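4.2 Long boxes in short baskets 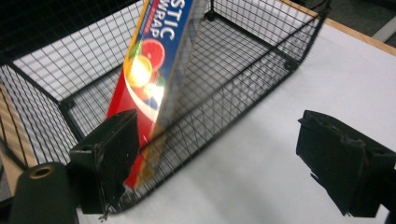 Figure 3. Box of plastic wrap stored at a slant in a black wire mesh basket.

Every household in our study owned at least one object that refused to lie down. In most of them it was a roll of something: foil, baking parchment, trash bags or, as in Figure 3, plastic wrap. These boxes are made to the width of the film they hold, and the film is as wide as it is because bowls are. Baskets are made to the depth of a shelf. The two industries do not appear to have met.

Participants dealt with the mismatch in ways we sorted into leaning, standing and exile. Leaning was the most common. The box goes in at a diagonal, one end low in the basket and the other poking up wherever it likes, and the rest of the contents are expected to work around it. Standing needs a deep basket and a certain faith in cardboard. Exile covers the top of the refrigerator, the oven drawer and, in one Sterngate apartment, the bookcase.

We had assumed that leaning was a stopgap. The interviews suggest otherwise. Participants who leaned their boxes described the arrangement as "where it goes," and several were mildly offended when asked where it would go if there were more room. One respondent in Praltik had bought a longer basket for the purpose, filled it with tea towels, and gone on leaning the plastic wrap in the old one.

Leaning also has a practical side that our coding scheme was slow to pick up. A box with one end in the air is easy to grab, and its printing can be read by a person standing over the basket. Wrap boxes tend to be loud objects anyway – the one in Figure 3 is mostly red and deep blue, with citrus fruit on the front and large white capitals – and participants rarely bothered to turn them so that the lettering faced out. They looked for the color. Asked to name the brand of wrap they had at home, most could not, but they could say what was painted on the box, down to the lemon.

Wire mesh gave us some trouble here. It lets a searcher see through the walls, and for this reason the Marchand pilot had scored mesh baskets as "open" storage. Our participants treated them as closed. They looked in from the top or they did not look at all, and small items lying at the bottom were as lost as they would have been in a solid bin. We have followed Agbeko's suggestion and scored mesh separately in the tables that follow, which cost us a column and most of September.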